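Stiltdale in June, and why I keep moving house

So we're finally in! If you've been reading for a while you'll know this is my third move in six years and I swore after Haverford that I was done. Famous last words. The new place is smaller, the rent is $300 less a month, and I can walk to the library, so I'm calling it a win.

The thing I wanted to write about is clothes, because packing them nearly finished me off. I had 32 boxes altogether and nine of those were clothes. Nine! I don't even go anywhere. There was a coat from college in there, and two bridesmaid dresses (one of them peach, sorry Prillow cousins, it's gone), and a whole bag of jeans I've been planning to fit into since my twenties.

My friend Vaughn came over with pizza and made me hold everything up one piece at a time. He's brutal. He'd say "when did you last wear it" and if I had to think, it went in the donate pile. I fought him on a green cardigan and won, and I've worn it twice this week just to make a point.
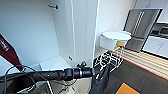

What I've kept fits on one short rail with room left over, and getting dressed in the morning takes me no time at all. I do miss the yellow raincoat. I put it in the wrong bag and didn't notice until the truck had left, and it's been pouring here pretty much ever since, so if anyone has a raincoat they like with a decent hood, please tell me in the comments. Nothing that crinkles!

Next up is the kitchen stuff, which is still in the hallway.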